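Search this manual Go

Section 4. Setting up the Clerketti picking cell with your crew

Read this section before anyone moves a bench. It was written at the Prulstead packing floor after our first cell went in, and it is blunter than the supplier's guide. The supplier's guide says the cell "frees staff for higher-value work". We have yet to see a roster with higher-value work on it, so step 1 deals with that first.

4.1 Before switching on

1. Write down who does the job now and what else they do while they're at it. On our line Bianca Grecu packed, but she also pulled out damaged stock and told the loading dock when a carton size was running low. The cell does the packing only.

2. Give each of those other tasks to a named person. "The team" is not a name.

3. Put the new roster up two weeks before the cell starts. If hours are going to change, say so on the roster and talk to the people affected yourself.

NOTE: Do not use the savings figure on the Cerum quote to plan your roster. It assumes the cell runs 100 per cent of the shift. Ours doesn't.

4.2 Teaching a pick

Picks are taught in the simulator on the desk computer by the supervisor's window. You don't need to stop the line to do it.

4. Log in under your own name. Changes made under a shared login can't be traced, and the person on shift gets blamed.

5. Load the work area and choose the gripper view.

6. Open the jaws fully before moving the gripper down.

7. Bring the gripper down in small moves. Stop and check the view after each one.

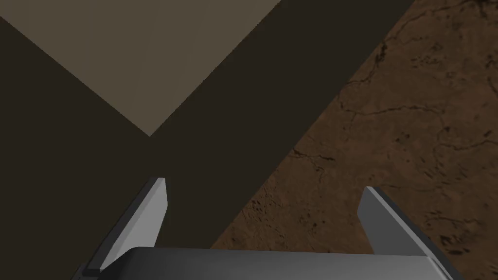 Fig. 4-1. Gripper view in the simulator, jaws open, nothing held.

8. Save the pick, then run it 10 times in the simulator. Write down every miss, including the ones you think you can explain.

CAUTION: A clean run in the simulator proves very little. Surfaces on screen don't get dusty or wear down – ours do. Run every new pick at slow speed on the real cell with a trained operator at the stop button.

4.3 The first month

9. Keep the old bench. Tănase wanted ours gone by June and we were glad we refused.

10. Log every stoppage and who cleared it. Radu Neagu's log showed up to 32 in one shift, all cleared by the operator whose job was meant to be lighter.

11. Count clearing time as work when you set targets. An operator minding the cell is not spare labour – don't send them to cover the dock.

12. Meet with the operators at the end of the month, and bring the log. If the cell has made the job worse, put that in the report in those words.

Questions about this section: Zamfira Bogdan, floor office, Prulstead
© Prulstead Packing. For internal use. Back to top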